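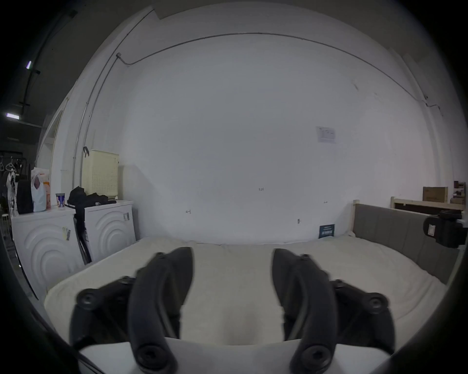 Harvey Fortin construiu a primeira garra manual na bancada de um quarto arrendado, com peças impressas e um par de rolamentos que sobraram de uma bicicleta. A versão atual, a que chama Jernwood, é a quarta. Tem dois dedos pretos curvos, articulados na base e numa biela exterior, e uma placa branca plana onde tudo aparafusa.

"A placa foi a peça que mais refiz", diz. "Se flete, os dedos deixam de fechar no mesmo plano e a partir daí nenhuma medição serve."

Fortin trabalha em manutenção de elevadores e dedica à garra as noites, a partir das nove. A ferramenta não tem motor. É segurada na mão, com um gatilho que puxa as bielas, e uma câmara regista o que os dedos fazem. O objetivo é recolher movimentos de manipulação de tecido - dobrar, alisar, puxar um canto de lençol - e reproduzi-los mais tarde num braço que Tamsin Donnelly está a montar na oficina partilhada Stusent.

A escolha do tecido veio de Donnelly. "Com blocos e copos, a garra chegava ao sítio e fechava. Não aprendíamos grande coisa sobre a geometria dos dedos", explica. "Um lençol esticado obriga a entrar quase rasante. Se a ponta for grossa, empurra a prega para a frente em vez de a apanhar."

A ponta atual tem 2 mm de espessura na extremidade. A anterior tinha o dobro e falhava na bainha. Fortin experimentou também revestir a face interior com silicone, que agarrava bem o algodão mas não o largava. Voltou ao plástico impresso com estrias finas, lixadas à mão.

A abertura máxima é de 84 mm. Fortin admite que é um compromisso: "Queria mais, mas a biela exterior começava a bater na minha própria mão. Podia alongar o punho. Aí o peso vai para a frente e ao fim de meia hora o pulso queixa-se."

O curso do gatilho é de 22 mm e a relação entre gatilho e abertura não é linear. Os primeiros milímetros movem pouco os dedos, os últimos movem muito. Heikki Ojala, que escreveu o código de calibração, preferia uma relação constante, e os dois discutiram o assunto durante boa parte de março. Ficou a não linear, corrigida por uma tabela no software.

"A tabela funciona enquanto ninguém mexer nos pinos", diz Ojala. "O Harvey mexe nos pinos."

Nos pinos está a principal fonte de folga. Os primeiros eram parafusos M3 com a rosca a roçar no plástico. Os atuais são de aço liso, com casquilho de latão, e aguentaram mais de 200 ciclos de abertura sem folga mensurável na ponta. Fortin não considera o ensaio suficiente e está a preparar outro, com registo automático.

Falta resolver a transferência para o braço. O punho terá de sair e a placa branca passa a servir de flange, com furação nova. Donnelly pediu um furo central para os cabos; Fortin receia que enfraqueça a zona entre as articulações e propõe passá-los por baixo.

"Vou imprimir as duas placas e carregá-las até partirem", diz. A primeira já está desenhada. A segunda espera que Donnelly lhe envie o diâmetro do conector.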